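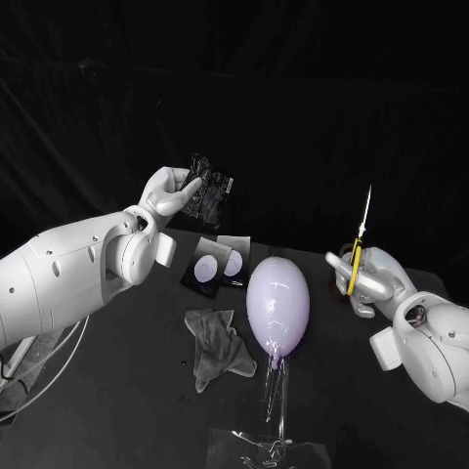
¿Cuántas demostraciones hacen falta para que el robot aprenda una tarea con las dos manos? De las nuestras, las de teleoperación, llevamos grabadas 1868 desde que arrancó el proyecto, y 1261 han pasado la revisión y están ya en el conjunto de entrenamiento.

Bueno, pues con esa cifra empiezo el informe, que sé que es lo primero que mira todo el mundo en Lillmont (¡yo también lo haría!). En el anterior, el de marzo, os prometí tener cerrada la parte de objetos rígidos antes del verano, y cerrada está. Lo que nos ha ocupado desde entonces es lo otro, lo blando: telas, bolsitas, globos, cinta adhesiva, todo lo que cambia de forma en cuanto lo tocas. Más de 402 de las demostraciones grabadas son de esa parte y casi todas son de mayo y junio, cuando por fin le cogimos el truco a los mandos.

Lo del truco os lo cuento porque se ha llevado buena parte de las horas. Al principio teleoperábamos con el retardo que traía Wunum de fábrica, nuestro programa de control, y con piezas duras casi no se notaba. Con un globo se nota muchísimo: cierras los dedos un pelín tarde, aprietas de más para compensar y adiós. Reescribimos el filtro de las muñecas, bajamos la ganancia de los pulgares y ahora quien lleva los guantes siente que la mano le va detrás y no a tirones. Sigue sin haber tacto, eso sí, todo se hace a ojo, y después de una mañana entera de sesiones acabas con los hombros hechos polvo.

También cambiamos la manera de demostrar. Antes grabábamos la tarea entera de una sentada y, si algo salía mal al final, se tiraba todo. Ahora la partimos en tramos: coger la herramienta, acercarla, sujetar con la otra mano, soltar. Cada tramo se guarda con su etiqueta en Gerkelell y los fallos se guardan también, marcados como fallos, que luego vienen de maravilla para enseñarle a recuperarse.
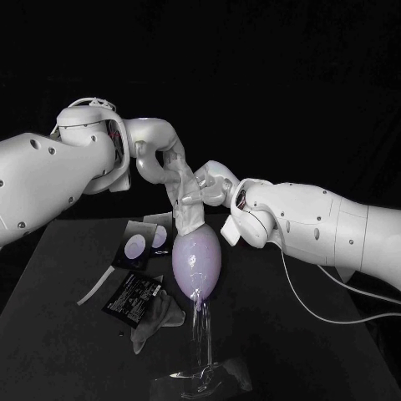

De todo el repertorio, lo que más me preocupaba en la propuesta eran los líquidos, y lo puse como riesgo alto. Teleoperar con las dos manos ocupadas en el mismo objeto ya es difícil, y si encima el objeto pesa de forma desigual y se mueve, más. Pues mirad el chorro transparente saliendo por la punta del globo lila mientras las dos manos lo sostienen desde arriba, por la pieza blanca arrugada. Para quien teleopera es un ejercicio estupendo de coordinación, y para el modelo es un tipo de dato que no teníamos. Me gustaría bajar ese riesgo a medio en la próxima revisión, si os parece bien.

Lo que va con retraso: la comparación entre enseñar por control remoto y enseñar guiando los brazos a mano. Fröhlich nos tenía que entregar los soportes para el guiado en abril y llegaron a finales de mayo, así que solo hemos hecho 2 sesiones de prueba. La impresión (todavía es impresión, no me la toméis como resultado) es que a mano se va más rápido en los movimientos amplios y que para los dedos sigue ganando el guante con diferencia.

Del presupuesto, sin sorpresas. Hemos gastado menos en piezas de lo previsto y bastante más en consumibles, y os pediría pasar lo que sobra de una partida a la otra. El desglose va en la hoja adjunta.

Para el trimestre que viene quiero terminar la comparación, entrenar la primera política con los tramos etiquetados y enseñárosla funcionando en vuestra visita de septiembre. Avisadme con un poco de tiempo de cuántos venís, que la sala es pequeña y hay que mover los puestos de teleoperación.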